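Retaining Wall and Foundation Walk-Around, with our comments

Take your time with this one, and bring a flashlight and a level if you have them!
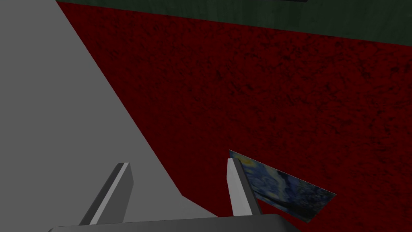
Broswood, September 2020

1. Weep holes clear along the garden wall: OK. A little silt in the low end, so please rinse it out before the leaves come down.
2. Wall plumb: WATCH. It leans slightly toward the driveway (Taner Karakaya marked the spot in chalk), and we'd like to measure it again in October.
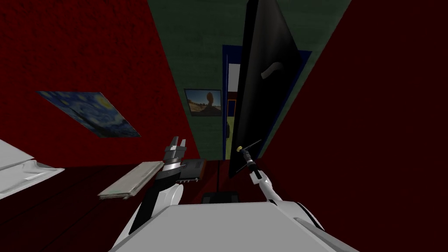

Soon-im Wang

3. Basement cracks: OK. Hairline only, the kind most old houses collect over the years.
4. Floor joists: REPAIR. One was notched for a pipe, deeper than we like to see, and it wants a sister joist alongside it.
5. Downspouts: OK, though the back one would be happier with a longer extension. 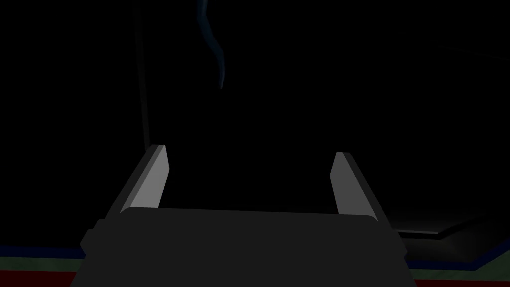

Do I need an engineer for the leaning wall?
Wait for the second measurement. If the lean has grown at all, call one before you plan any repair.

6. Deck ledger bolts: OK, all snug.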